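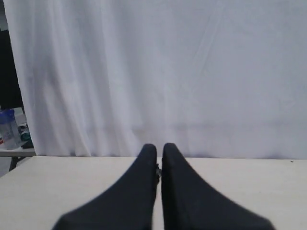 1 de março de 2019

Dia de cortina! Finalmente. Depois de meses a adiar (desde outubro, para ser exata, quando encomendei o tecido à Vuorinen), decidi que hoje não saía da oficina sem resolver a questão do pano branco atrás da bancada clara. Resolvi quase tudo, e o quase fica aqui escrito para quem pegar nisto na segunda.

Primeiro, o tecido. Veio dobrado em oito e com vincos de fábrica que pareciam feitos a régua. Passei a ferro com a temperatura média e um pano húmido por cima, 40 minutos só para a parte do meio, e mesmo assim sobraram umas rugas leves na diagonal. Vou viver com elas. Já o lado esquerdo ficou com as pregas verticais bem marcadas e decidi não mexer, até gosto do efeito – parece cortina de teatro pequenino. Se alguém preferir tudo liso, é esticar o varão e pôr mais duas molas desse lado.

A bainha deu-me mais luta. A ideia era o pano cair um bocadinho por trás da borda do tampo, para não se ver nenhuma folga, mas com o comprimento original arrastava e fazia um monte junto à mesa. Descosi, subi 35 mm, alinhavei, pendurei, detestei, descosi outra vez e acabei nos 55 mm. Linha branca da Pliltunetti, ponto largo, nada definitivo. Ainda há uma zona em baixo, rente ao tampo, onde o tecido fica meio apertado e faz sombra. Desconfio que é a mesa que está encostada demais. Experimentar afastar um dedo antes de voltar a pegar na tesoura!

Outra coisa: o pano não chega até ao fim do lado esquerdo. Fica aquela faixa escura da sala à vista, e para as fotografias do catálogo Sarnidness isso não serve (no ecrã parece um buraco preto). Opções que me ocorreram enquanto bebia o café:
– coser uma tira do retalho que sobrou, com a costura escondida numa prega;
– puxar a cortina toda para a esquerda e perder um pouco à direita;
– fotografar mais de perto e fingir que não é nada.
Inclino-me para a primeira. O retalho está na gaveta de baixo, embrulhado em papel pardo, por favor não o usem para limpar pincéis.

A mesa cinzenta, a mais baixa, lá atrás à esquerda, continua a ser o sítio onde tudo aterra. O recipiente transparente azulado tem de ir para outro lado, e o resto da tralha também. Não arrumei, confesso, já estava sem paciência e cheia de linhas nas calças.

Reparei ainda que o branco, à sombra, puxa para um cinza meio lilás. O rolo de Litville que tínhamos visto antes era mais quente, tenho a amostra colada duas páginas atrás. Não vou trocar, mas convém acertar o branco na máquina antes de fotografar peças claras.

Contas: varão e molas, 99 euros. O recibo está preso com um clipe na contracapa. Falta comprar alfinetes.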